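Whitfield Shared Workshop
Robot Build Group – minutes of the meeting held May 2026

Present: seven members, with the chair and the minute taker. Two apologies received.

1. Minutes of the last meeting

Accepted with one correction. Under item 4 the spare motor drivers were recorded as ordered. They were quoted for only. The order has since gone in and the parts are in the gray cabinet, second drawer.

2. Matters arising

The vise has been moved to the end of the long bench as agreed. The drill press still needs a new belt. The member who offered to measure the old one has not done so and will bring calipers next time.

The key for the side door was found. A second copy is to be cut.

3. Money

The group had $246 in hand at the start of the period. Spending came to $163, made up of the Tastov motor drivers, two lengths of aluminum extrusion, a bag of M4 hardware and filament. Receipts are in the envelope. One receipt for the filament is missing and the member concerned will print it from the email.

It was asked whether the extrusion should be charged to the group or to the workshop, as the offcuts went into the common rack. Agreed to leave it with the group this time.

4. Base and lift

The lift column is built and goes up and down under power. It binds near the top of its travel. Two members looked at it before the meeting and think the left rail is not parallel to the right one. The column will be taken off the base, laid on the bench and shimmed. If that does not fix it the rail will be swapped for the spare.

The casters were discussed again. The present ones catch on cables on the floor. One member wants larger wheels and will price them. Another would prefer to keep the small wheels and run the cables along the wall. No decision. Both to be looked at together once the lift is sorted out.

The base plate has a hairline crack by the rear bolt hole. It will be drilled at the end of the crack and a backing plate fitted – this was done on the old Priltar cart and held up.

5. Power and wiring

The battery tray is finished. The main fuse has been fitted but the holder is the wrong way up and cannot be reached with the side cover on. To be turned around before anything else is added.

The emergency stop now cuts power to both arms and to the lift. It does not yet cut power to the base. Agreed that the base will not be driven until it does. This is to be written on the whiteboard and on a tag tied to the battery lead.

Labels: every lead is to be labeled at both ends. The tape printer is out of tape. Masking tape and a marker will do until a new cartridge comes.

6. Software

The arms are running on the Sirnance controller build from November with our own settings file. A newer build is out. The member who looks after the laptop does not want to change over while the gripper work is going on, and the meeting agreed. The settings file is to be copied to the shared drive and to a stick kept in the cabinet.

The program now logs to a new folder for each run. Old runs from before this change are mixed together in one folder. A member offered to sort them. Runs without notes will be deleted after the next meeting unless someone speaks up.

The wrist view on the left side drops out from time to time. The cable was changed and the fault stayed. The hub will be changed next.

7. Grippers

The printed housings are the third version. The screw bosses are thicker and none has split so far. The file for the second version should be removed from the shared drive so that it does not get printed again by mistake.

The jaws close evenly on thin card. On cloth they tend to pinch a single layer and let the one below go. Three kinds of pad were passed around: rubber sheet, silicone tape and cut-up bicycle tube. Members were split between the first two. Both to be tried on the same cloth and the results written in the logbook, with the pad noted each time.

8. Cloth handling

The group has settled on laundry as the first real job. The plan is to work with a large sheet on the table and smaller pieces on top of it, and to leave the washer door and drum until the arms can pick up cloth from a flat surface. A run counts when the piece has been picked up, carried clear of the table and put down again without a hand touching it. Each member who runs a session will do 10 tries before changing any setting.

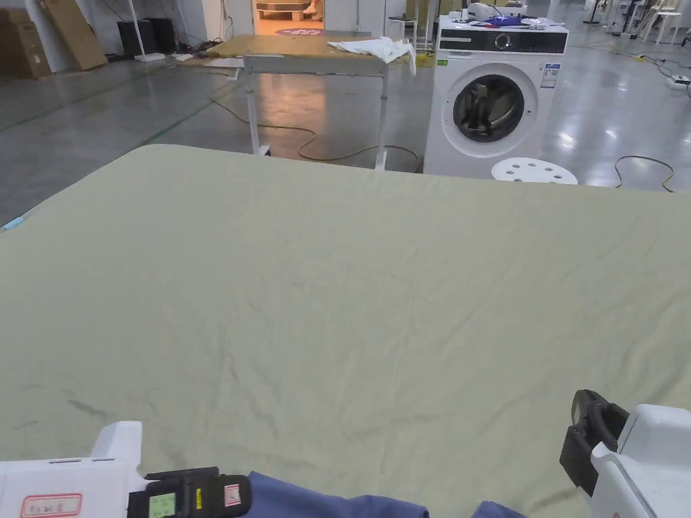 9. Workshop matters

Power strips are to be switched off at the end of a session and cables coiled and hung up. The workshop has asked this of all groups and will bring it up at the general meeting.

Noise after hours was raised by the neighbors upstairs. The lift motor is the likely cause. Rubber feet to be tried under the base when it is back together.

10. Actions

Shim the left rail and report back – lift pair.
Turn the fuse holder, extend the stop circuit to the base – wiring pair.
Tape cartridge, second door key – chair.
Pad tests on cloth, logged – gripper members.
Copy settings file, change hub – laptop member.
Price larger casters – as offered under item 4.

11. Any other business

A visitor asked whether the group would take a new member with no building experience. Yes, subject to the usual shop safety session.

Next meeting in four weeks, same room.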